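Puvadach Workrooms
Minutes of the users' meeting, March
Held in the downstairs room at Szilágyi House, starting at 6.30 in the evening

In the chair: Retno Nair
Present: members from the bookbinding, model-making, sewing and electronics evenings, and two from the Sunday drawing group, whom we were very glad to see again after such a long winter. Apologies were received from the upstairs tenants.

1. Welcome and last minutes

Retno welcomed everybody, thanked the sewing evening for the ginger cake and asked whether the last minutes could be agreed. They could, with one correction: the kettle was given by the bookbinders and not the model-makers, and the minute-taker is sorry for the muddle. It is a very good kettle and they ought to have the credit for it.

2. Matters arising

The side door has been planed and now shuts without a shoulder against it. The second key is still missing. Everyone was asked to go through coat pockets once more before we pay for another.

The blind on the street side was talked about for rather longer than it deserved - some like it down in the afternoons and some can't bear it - and in the end it was agreed that whoever is in the room may please themselves, provided it goes back up when they leave.

3. The tables

This took up most of the evening. Retno reminded the meeting that we set aside £220 in the autumn for putting the tables right, and that the quote from Clultar for looking over the joints, tightening what needs tightening and resealing the tops has come in at £200. There was general pleasure at this, and a suggestion that the remaining £20 might go on felt pads for the legs, which was carried on the spot.

The drawing group asked whether the resealing could wait until after their spring show, when they need every table they can get. After a good deal of turning of diary pages it was agreed that Clultar would be asked to do the work in two visits, half the tables at a time, so that nobody loses the room altogether. The electronics evening kindly offered to squeeze up.

The question of table height came up again. The present height is 70 cm, and the bookbinders, who stand to work, would dearly like something taller. The sewing evening, who sit, would not. A pair of blocks to go under one table was thought the kindest answer all round. The model-makers said they had offcuts that would do, and will bring them along next time for everyone to try.

4. Shelves and cupboards

Shelf 3 has become the place where things go when people cannot think where else to put them. Retno had been through it one wet afternoon and read out a list of what she found, to much laughter and a few red faces. Anything on it without a name by the next meeting will be offered round, and whatever is left after that will go to the charity shop.

The cupboard beside the sink is to be kept for cleaning things only. It was asked, very gently, that paint should not be stored among the tea towels.

5. Keeping the worktops right 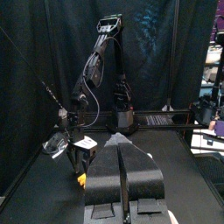 The dark tops are the ones that show everything, as anyone who has wiped one down last thing at night will know. Dust, crumbs and fingerprints all come up beautifully under the lights. The meeting agreed that a damp cloth followed by a dry one is quite enough for ordinary evenings, and that the strong spray under the sink is to be left alone until Clultar have told us whether it harms the seal. Several people owned up to having used it, and were forgiven.

It was also agreed that small bits and pieces should go into a tray at the end of each session. One of the model-makers spoke with real feeling about losing a part he had spent two evenings filing, and the sewing evening pointed out that pins travel a remarkable distance once they get going. Anyone with shallow trays to spare at home is asked to bring them in. They needn't match.

Things fixed to a table, or set up on one for longer than a single session, should be written in the book by the door, with a name and a telephone number, so that the next group knows whom to ring before shifting anything. This is already the rule, but the book has been buried under the post and will now hang from its own hook.

6. Any other business

Prorkisix, our neighbours across the yard, have asked if they might borrow a dozen chairs for one morning. Agreed, with our good wishes, so long as they are carried back the same day.

The drawing group gave an open invitation to their show and will leave cards on the windowsill.

A question was asked about biscuits. Carried over.

Actions
Retno Nair: write to Clultar about two visits and the spray
Model-makers: blocks for the table, for trying out
Bookbinders: hook for the book by the door
Everyone: coat pockets, shelf 3, spare trays

The meeting closed at 8.15 and those who could stay helped with the washing-up.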